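Arm for the workshop: what am I forgetting to budget for?
Started by solderdrip, 1 December 2024

solderdrip
Our museum packing room has been told it may have one robot arm by April, for lifting small statuettes on and off plinths. Plokuletti have quoted for the arm. The gripper is a separate line, as is the cable, as is the privilege of switching it on. I've put 54 hours down for setup. Laugh now.

kettle_and_bolts
54 hours will get you to the end of the manual. Put 100 and keep quiet about it.

grolbridge_gus
Disagree. We did ours in 90 at Grolbridge, and a good part of that was arguing over where the table went. Have you simulated it yet? Draw the room before you pay for anything.

solderdrip
Drawn, after a fashion. I'm no artist and the room is prettier than ours.
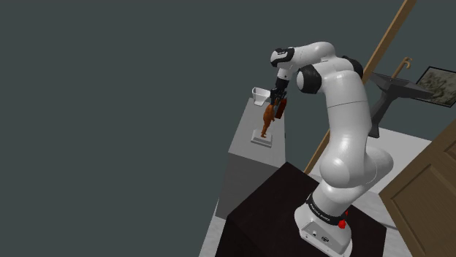 Simulated cell, arm on the dark table, gripper at the top of the figurine.

kettle_and_bolts
Fingers round the head, is it? Bold. I'd budget for glue.

grolbridge_gus
I'd worry more about the white container and the red thing next to the statue. That's a busy counter for a first job. Get a bigger table or clear the small one, and clearing is free.

solderdrip
Clearing is free until you meet my colleagues.

lusell_lurker
Buy second-hand. There's a dealer in Cáceres who ships, and the saving would pay for a spare gripper.

kettle_and_bolts
And who do you ring when it sulks? I paid Lusell for 200 hours of support and used the lot.

lusell_lurker
That says more about you than the arm.

solderdrip
Right, I'm putting in for 100 hours, soft fingertips and a second gripper. Does anyone have a quote for fingertips they can share? Plokuletti want me to "book a discovery call".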